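How I Clean the Dust Out of My Desktop

My old tower started sounding like a hair dryer in November, so I finally gave it the cleaning I'd been putting off. My friend Abhishek Malhotra walked me through it the first time, and now I do it on a Thursday evening whenever the fans get loud. It takes me most of one TV show.

Shut the computer down all the way (not sleep!), flip the switch on the back of the power supply, and unplug everything. Then hold the power button in for a few seconds. Take a quick phone picture of the back if you're like me and forget which cable goes where.

Lay the case on its side on a hard table. Mine has 2 thumbscrews holding the side panel, but yours might need a regular Phillips screwdriver. Slide the panel back and lift it off. Put the screws in a cup — I lost one in the carpet and had to order another from Plarkix.
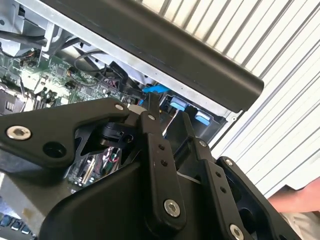
Inside the open case.

Touch bare metal on the case before you reach in. Now grab a can of compressed air, keep it upright, and use short bursts. Start at the top and work down so you're not blowing dust onto parts you already did. Hold each fan still with a finger while you spray it. I let mine spin once and the noise scared the dog right out of the room.

The heatsink on the processor is where most of my dust hides. Go at it from a couple of angles, and use a soft dry paintbrush on anything that won't budge. Leave the power supply closed up and just puff some air through the vents.

Pop out the front filter if you have one, rinse it in the sink, and let it dry completely — I leave mine overnight. Then the panel goes back on, cables go back in, and you can turn it on. My fans used to sit near 2,000 rpm doing nothing, and they're a lot calmer now!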